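Speaker notes: "What the Quote Leaves Out"
Budget session, after the break. 18 minutes plus questions.

Wait for people to sit. Coffee first, robots second.

Open with the show of hands: who has been given a number for automation by someone who will never have to use it? Leave a pause. Put your own hand up.

Next few slides, go slowly. Let them look.

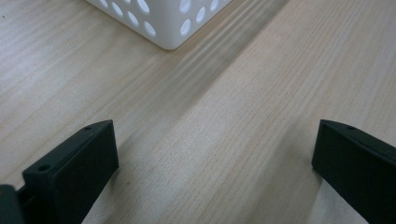
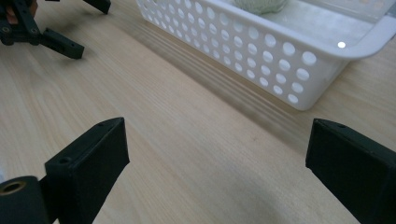
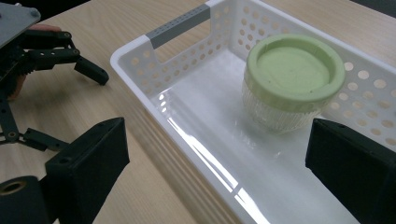
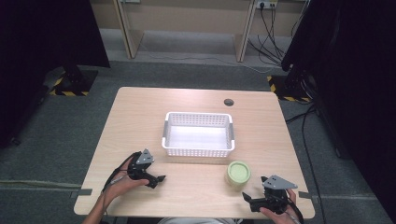 So. Say you want a machine to do small handling jobs with household stuff. You ask for a quote, and the quote is for an arm. Very nice arm. Big glossy brochure, blue light down the side. What you have bought at that point is a coat rack that needs a three-phase socket.

The Borkon story goes in at this point. Keep it under two minutes, Charmaine is in the room and will correct you if you run over. Borkon had money for one arm and spent all of it on one arm. Delivered in November. The first training example got recorded in spring, when Lerato Adams found a budget line nobody had closed and bought handheld grippers with it. In between, the arm had a dust cover and a cleaning schedule.

Point to land: buy in the order you'll use things. Handhelds, table, storage, people's hours. Arm last. The arm people won't like this slide. They are mostly at the back, near the pastries.

SLIDE: the list

Read the headings, skip the small print, it's in the handout.

Grippers. Price them in pairs if your tasks take two hands, and ask about spares while you are still a customer they want. Fingers wear. Ask what a single replacement finger costs and how long it takes to ship. Reshma Cele asked Pernetent this and got an answer of 3 weeks, said in a proud voice.

Cables. I had zero dollars down for cables in my first plan. Zero! Put in a real number. Then put in another one for the cables that get rolled over by a chair.

Furniture. A table costs what a table costs. The fight is over whose budget it comes out of. At Mthembu the facilities people said it was lab equipment and the lab said it was furniture, and the form went back and forth until Nokuthula Joubert brought one in her own van.

Stuff to handle. Baskets, jars, cloths, lids. You will want lots, and you'll want them a bit different from each other. Get a store card with a 300 dollar limit and a human being who is allowed to use it. Do not send household goods through purchasing. Purchasing will ask for three quotes on a plastic basket. (True. I have the quotes. The highest one included installation.)

Hours. Biggest line by a mile, and the one that gets trimmed first, on the theory that picking things up is easy. Ask the person trimming it to do it for an afternoon. Plan for short shifts and for somebody whose whole job is checking what was recorded that day.

Disks. See cables.

SLIDE: lease or buy

Don't get dragged into this, it eats the clock. Short version: lease the arm if they'll let you, buy the handhelds. Ashley Yeoman ran the Revel numbers both ways and leasing won up to month 32, by which time everyone wanted the newer model anyway. If someone asks for her spreadsheet, say yes, and warn them that it has a tab called "do not open" which is the important one.

SLIDE: what to say upstairs

Managers want to see a robot. Fair enough, they are paying for a robot. What you'll have to show them for the first stretch is a person at a table with a basket. Tell them this before they visit. Tell them again in the elevator.

Useful sentence, say it twice: "The arm is in next year's plan, and this year's plan is what it will learn from."

If they push, show them the Borkon dust cover.

Skip if short on time: insurance, crate storage, who signs for deliveries.

Questions. Likely ones:

Can we start with one gripper? Yes, for one-handed jobs. Look at your task list first, half of it will turn out to involve holding something still.

Used arms? Maybe. Check who supports the controller and get it in writing.

What did you spend? Smile, refer them to Reshma.

Handouts are in the box under the lectern. Take the clicker back to the front desk this time.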